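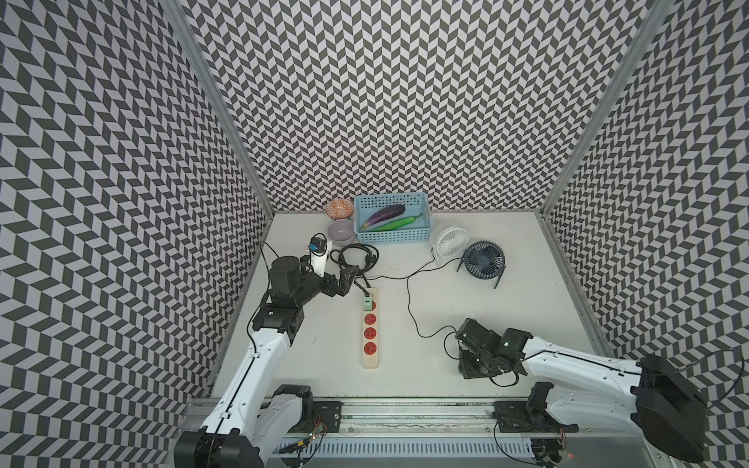
**Do I have to unhook the whole battery to find out what's draining it overnight?**

Only the negative cable comes off, and your multimeter goes in its place so you can read the current the parked car is pulling.

So that's the short version! The long version is the rest of this page, and I wrote it after my old sedan left me stuck in the driveway for the third time this spring. New battery, good alternator, and still dead in the morning if I didn't drive it for a couple of days. I burned two evenings guessing at it (trunk light, glove box light, phone charger, all innocent) before I got the meter out and did it right. You don't need to be an electrical person for this. I'm sure not one.

## What you'll want nearby

- A multimeter with a 10 amp DC setting. Mine is a cheap Grukik and it's been fine
- A wrench for the battery terminal
- A plastic fuse puller (there's often one clipped inside the fuse box lid)
- The fuse diagram for your car, from the manual or printed out
- Something to write on, because you will forget which fuse was which
- A small spring clamp or a couple of jumper wires with alligator clips, so you're not holding the probes the whole time

If your radio needs a security code, find the code before you start. I didn't, and I ended up on the phone with Güler Auto Electric reading a serial number off the back of my stereo with a flashlight in my teeth.

## Get the car ready

First, charge the battery. A half-dead battery gives you weird readings and you'll end up chasing your tail. Then turn everything off, take the key out, and put it well away from the car if it's the keyless kind.

Now pop the hood and open whichever door you need to reach the inside fuse panel. An open door keeps the dome light on and the car awake, so push the door latch closed with a screwdriver until the car thinks the door is shut. Pull the handle to release it when you're done, or you'll slam the door against a closed latch (ask me how I know). Same deal with the hood switch if you've got one.

## Hook up the meter

1. Move the red lead to the 10A jack on the meter and set the dial to DC amps. Leave the black lead in COM.
2. Loosen the negative clamp and lift it off the battery post.
3. Clip one lead to the cable and the other to the post. If the number comes up negative, your leads are swapped and it doesn't matter at all.
4. Don't start the car, don't turn the key, and don't flip on the headlights with the meter connected. You'll pop the fuse inside the meter.

When you first connect it, the number will probably jump way up. Don't panic! All the little computers just woke up. Leave it alone for 15 minutes and let them go back to sleep. Some newer cars take longer, and if yours has a lot of gadgets, go eat dinner and come back.
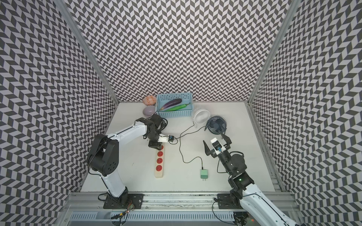 ## Read the number

Most cars should settle under fifty milliamps. That covers the clock, the radio memory, the alarm, that kind of thing. If your meter is reading in amps, fifty milliamps shows up as 0.05, and I had to stare at that for a while before I trusted myself.

Mine sat at 200 milliamps and stayed there. It doesn't sound like much, but it's plenty to flatten an older battery over a few days of sitting.

If your number looks good, the drain may be something that comes and goes, like a relay that sticks once in a while. Check it again another night. It could also be the battery itself, so get that load tested. The Zaditz store near me does it at the counter for free.

## Pull the fuses
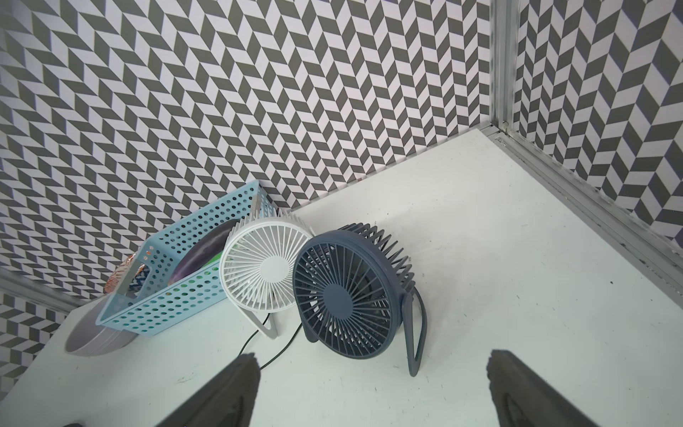 Pull one fuse at a time, look at the meter, and put the fuse back before you touch the next one. Go in an order you can keep track of. I do zigzags, down the first column and up the next, a lot like the slanted gray and white blocks on those wall panels, and I cross each one off on my diagram as I go. If you skip around, you'll lose your place by the second row and have to start over. Do the box under the hood first, then the one under the dash, and if putting a fuse back wakes something up, give the reading time to drop before you move on.

What you're looking for is a big drop. A tiny wiggle is just a clock or something losing power. When I pulled my radio fuse, the meter fell from 200 to 9, and I may have yelled.

## Track down the part

The fuse tells you which circuit, and then you've got to work out which thing on that circuit is misbehaving. Leave the fuse in, watch the meter, and unplug the items on it one by one. On mine it was an Undberg amplifier the previous owner had tucked under the passenger seat, wired so it never shut off. I moved its turn-on wire to a switched source and the draw went away.

A few usual suspects if you're stuck:

- Aftermarket stereos, amps and alarms
- Trunk, glove box and vanity mirror lights
- A relay that's stuck on (swap it with a matching one and see)
- A bad diode in the alternator, which won't show up by pulling the small fuses

For that last one, take the meter out, disconnect the battery completely, and unhook the big wire from the alternator. Tape the end of it, put the meter back in line and check the reading again.

When you're finished, put the red lead back in the volts jack, then tighten the negative clamp down snug. Reset your clock and your radio presets, and roll the windows all the way up and down once if they've forgotten their auto setting.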